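三月开始，我把日常用的实时字幕软件从 Gulach 换成了 Tresance。换之前在网上找过中文的使用记录，找到的多半是刚装上就写的，用久了会怎么样很少有人提。我用到现在半年多，攒了一些笔记，整理出来放在这里。

先说我的情况。右耳从小基本听不见，左耳中度偏重，戴一只助听器。安静的房间里一对一讲话，我能听懂大半，再看看口型，能应付。三个人以上，或者有背景音乐，或者对方戴口罩，就不行了。我会一点手语，程度只够寒暄，平时身边也没有人用，所以交流主要还是靠听、靠看口型，再加字幕。

下面写的都是按这种听力条件用出来的感受。全聋的朋友，或者以手语为第一语言的朋友，需求和我不一样，参考的时候请打折扣。

## 为什么换

Gulach 我用了三年多，主要毛病是断句。它习惯等一句话说完再整句吐出来，遇到说话不停顿的人，屏幕上能空很久，然后一下子冒出四五行。等我读完，别人已经说到下一件事了。开会时我常常处在一种状态：大家在笑，我在读他们为什么笑。

还有一个毛病是它会自己改字。已经显示出来的字，过几秒又变成别的，有时候整行往上跳。读字幕的人眼睛是跟着行走的，一跳就要重新找位置。这个问题我反馈过两次，收到的都是自动回复。

Tresance 是逐词出的，字出来之后也会改，但只改最后一小段，前面的行不动。单凭这一点我就决定先试试看。

## 延迟

我自己做了个很土的测量：手机放一段录好的报数，另一台手机把播放的手机和字幕屏幕一起拍下来，回头逐帧看。

连家里的网络，短词出现得很快，基本是话音刚落字就到。连公司的访客网络会慢一截，下午三点左右尤其明显，开会的人都在用。离线模式稳定，但错字多。

设置里有一项叫“显示缓冲”，默认是关的，最小可以调到 80 毫秒。打开以后，字会攒一小会儿再一起出，看着没那么抖。我试下来，读长段讲话时打开舒服，聊天时关掉舒服。现在我一般开着，懒得来回切。

说明书里没有写这一项会影响改字的范围，但我用下来觉得是有影响的：缓冲开着的时候，改字明显少。

## 准确率

普通话标准的人说日常的事，错得很少，错了也能猜。问题集中在下面几类。

**人名和地名。** 没有办法，只能加词库。

**行业里的简称。** 我在一家做暖通设备的公司做技术文档，会上满嘴都是型号和缩写。刚用的那几个星期，“风盘”总是变成“分盘”，“焓值”变成过“韩志”，看上去像有个同事叫这个名字，被反复提起。

**中英文夹杂。** 一句中文里夹一个英文单词，十有八九能认出来。夹两个以上，后面半句中文也会跟着乱。软件里可以选“混合语言”，选了之后英文好一些，中文的同音字错误又变多。我最后选回了单一中文。

**语气词和否定。** 这一类最麻烦，因为错了看不出来。“不是不行”少一个“不”，句子还是通的，意思反了。遇到要紧的事，我会当场复述一遍让对方确认。这个习惯以前就有，用了字幕以后也没敢丢。

**方言口音。** 我父亲说话口音重，字幕基本认不出来，反倒是我自己听习惯了，比软件强。回家的时候我不开字幕。

## 词库

Tresance 的自定义词库上限是 900 条。听上去很多，真开始录，型号一展开就用掉一大片。我后来的做法是只录词根，型号后面的数字让它自己认。

录词时可以填一个“读作”，这一栏很有用。有些缩写，同事们不按字母念，各有各的叫法，我把几种叫法都填进去，指向同一个词。一条里最多填四种读法。

词库可以分组，分组可以按场合切换。我分了三组：工作、家里、看病。看病那一组是被逼出来的，有一次去复查听力，医生说的几个词全认错了，我拿着屏幕给医生看，医生看了也没明白自己说了什么。回来以后我把病历上的词都录了进去，第二次去就顺多了。

导入导出用的是纯文本，一行一条，制表符隔开。编码要存成 UTF-8，存成别的会导入成功但全是乱码，软件不报错。我在这上面浪费过一个晚上。

## 麦克风

用手机自带的麦克风，手机放在桌子中间，坐得近的人没问题，坐在桌子另一头的人声音一小就丢字。

四月买了一只 Starnwood 的无线麦克风，夹在领口的那种，带一个接收头插在手机上。只录一个人的时候效果非常好，哪怕对方背对着我写白板，字幕也不断。代价是别人说话它就收不到了，要么轮流传，要么放在桌上当普通麦克风用，而放在桌上时它比手机好得有限。

传麦克风这件事，一开始我不太好意思开口。后来发现大家适应得比我快，有两个同事现在发言前会自己伸手去拿。副作用是抢话变少了，会开得慢一点，我个人觉得能接受。

电池标称能撑一个工作日，实际上午加下午两场会下来还有富余。充电盒的盖子很松，放包里会自己开，我拿一根皮筋捆着。

麦克风上有一层防风的海绵套，容易沾灰和粉底。说明书让取下来用清水洗，晾干再装。机身我用拧干的软布擦，收音孔那一面不碰。助听器也是差不多的护理办法，耳模每晚取下来擦一遍，通气孔用小刷子通一通。
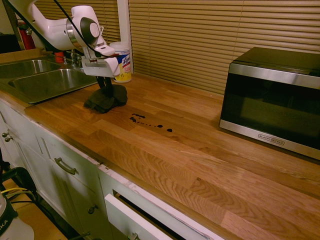

*机械臂的夹爪按着一块深灰色的布，旁边立着一罐 Lysol 消毒湿巾*

助听器本身和 Tresance 没有联动。我的助听器可以把手机的声音直接传进来，但打开字幕时麦克风被软件占着，两个功能会打架，表现是助听器里的声音断断续续。解决办法是在手机的声音设置里把输入和输出分开指定，输入选 Starnwood，输出选助听器。每次重启手机这个设置会丢，要重新选一遍。

## 多人说话

Tresance 可以区分说话人，用颜色标。两个人的时候分得不错，三个人开始出错，五个人就可以关掉了，颜色乱换比没有颜色更干扰阅读。

声音相近的人会被并成一个。我们组有两位女同事，在字幕里始终是同一个人，于是经常出现自己问自己、自己答自己的场面。软件里可以预先录一段声音来提高区分度，我请她们各录了一段，有改善，但感冒的时候又不灵了。

我现在的用法是关掉颜色，打开“换人空行”。换一个人说话，中间空一行，不告诉我是谁，我自己抬头看谁的嘴在动。这样对软件的要求低，对我也够用。

## 字体和排版

默认字体偏细，在户外看不清。我换成了黑体，字号调到屏幕竖着放时一行十二个字。试过更大的，一行字太少，眼睛换行太频繁，看二十分钟就累。

背景用深灰，字用浅黄。纯黑底白字对比太强，我看久了，移开视线还有横条的残影。

行距建议调大。汉字密，行距小的时候，改字那一下跳动特别刺眼。

屏幕亮度我锁在 49%，自动亮度关掉。会议室的灯一开一关投影，自动亮度会来回变，很分神。亮度锁住以后耗电也好估计，一场两小时的会，手机从满格掉到 57%，我那台手机已经用了三年多，新机器应该会好些。

手机支架很重要。平放在桌上要低头看，对方的脸就看不到了，口型和表情全丢。支架把屏幕立起来，最好放在说话人和自己中间偏下的位置，视线上下移动一点就能两边兼顾。这个位置我调了很久，每间会议室都不太一样。

## 看戏的那次

六月去 Bettencourt 小剧场看了一场话剧。他们的网站上写着提供字幕，我提前写邮件问，回复说字幕只有指定场次才有，打在舞台左侧的屏上，要坐右半边才看得全。我买票时那一场已经没有右半边的位子了，就买了左边，打算自己用 Tresance 看。

入场时和工作人员说明了情况，对方允许我用手机，条件是亮度调到最低，坐在过道边的位子。这一点要感谢，他们处理得很干脆。

效果一般。演员离得远，手机麦克风收到的一半是观众的声音。对白一快就丢，有音乐的段落全军覆没。有一段独白识别得意外地完整，我读着读着忘了看台上，抬头时灯已经暗了。

后来我又买了一场有字幕的，坐右边，感受完全不同。字幕是人工跟着剧本放的，停顿、抢白都对得上，台下笑的时候我也在笑。预先准备好的字幕和现场识别的字幕是两种东西，剧场里我以后只看前一种。

有一个小建议，邮件里也和他们提过：购票页面上能不能直接标出哪些座位看得到字幕屏。目前要写信去问，隔一天才有回复，好位子往往就没了。

## 打电话

这是我换软件之前最期待的功能，目前是失望的。Tresance 的通话字幕需要开免提，再用麦克风收外放的声音，多绕了一圈，准确率掉得厉害。快递和外卖这种固定说法的电话可以对付，银行客服不行，对方念一串数字，字幕里少一位，我就得从头来。

所以电话我还是能不接就不接，请对方发短信。填表的时候如果有备注栏，我都写“听力障碍，请发文字”。大部分人会照做，也有照样打过来的。打过来我就接起来说一句“请发短信”，然后挂掉，早几年做不到这么利索。

希望以后能直接读取通话的声音。论坛上有人问过，官方回复说受系统限制，没有时间表。

## 隐私

在线模式下声音是要传到服务器上的，设置里可以选择不保留录音，默认是保留三十天。建议装好以后第一件事就把这个改掉，位置在“账户”里面，没有放在“隐私”下面，我找了半天。

文字记录存在手机本地，可以搜索。这个功能很方便，但也要有分寸。我和公司约定，会上的文字记录只给我自己看，开完会当天删掉，需要留底就看正式的会议纪要。和朋友吃饭的时候我直接把保存关掉。谁也不想随口说的话被人存成文字，换了我也一样。

开字幕之前我会说一声。说法固定：“我听力不太好，开个字幕，不录音。”到现在还没有人表示过反对，倒是常有人凑过来看自己说的话变成了什么，然后故意说绕口令。

## 费用

免费版每天有时长限制，超过以后只能用离线模式。我买的是按年付的，听障人士凭证件有折扣，需要上传残疾证照片，审核花了四天。上传的时候系统嫌我的照片反光，退回了两次，第三次在窗边拍的才通过。

Gulach 的订阅我留到到期才停，中间有一个多月两边都付着。主要是心里没底，怕新软件哪天开会时突然出毛病。实际上出过一次，服务器断线，字幕停在半句话上。那天我切回 Gulach 撑完了会。现在没有备用了，准备看看手机系统自带的字幕能不能顶一下，试了再写。

## 几个零碎的设置

- “过滤脏话”默认是开的，会把一些正常的词也打成星号。我关了。
- “静音自动暂停”建议关。暂停以后重新启动要一两秒，下一句的开头总是丢。
- 横屏时按钮在右手边，很容易碰到“清屏”。可以在“界面”里锁定按钮。
- 手表上的版本能用，屏幕太小，一行五个字，我只在买菜的时候用过。
- 标点是自动加的，问号不太准。判断对方是不是在提问，还是看表情可靠。
- 更新以后词库偶尔会变回未启用状态，更新完记得进去看一眼。

上个月的更新加了声音提示，门铃、水烧开、有人叫名字都可以显示图标。门铃我试了，隔一道门能认出来，隔两道门不行。叫名字需要先录十遍，我录了，结果电视里有人说到相近的音也会震。暂时关着。

词库文件有人问过能不能分享。工作那一组涉及公司型号，不方便给。看病那一组可以，都是耳科检查的常用词，整理好以后我会放在评论区。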